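**Fairweather Tool Library: quick answers**

Updated 19 May 2018, more when I get a minute

**Do I need to be a member?**
Yes. $27 a year. Covers the whole household.

**How long can I keep stuff?**
19 days for hand tools. Power tools, 3 days. One renewal if no one's waiting.

**Can I renew by phone?**
Yes, or email. Not by text, we dont check that number.

**Late fees?**
A dollar a day per item. Tops out at $31, then your card gets frozen.

**Where do I drop off?**
Rallden branch, side door. NOT the Mareo Street one, that's pickup only till August.

**Something broke while I had it. Now what?**
Tell us. Normal wear is free. Lost or run over, you pay replacement. The tile saw is $390, so please be careful with that one.

**Metric or inch?**
Both. Tag on the bin says which. Check before you leave teh counter.

**Can I get an open-end wrench on its own or is it the full set?**
Singles are fine. Ask at the desk, they're not in the online list yet.
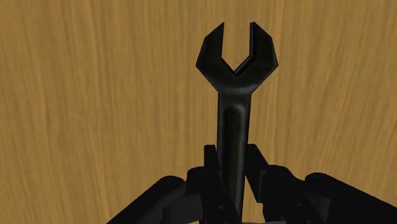 One member wrote in that singles should have their own due date, seperate from the rest of the order, and that the Kusance library already does it that way. Fair point. Working on it.

**Do you sharpen things?**
Chisels and mower blades only. No kitchen knives.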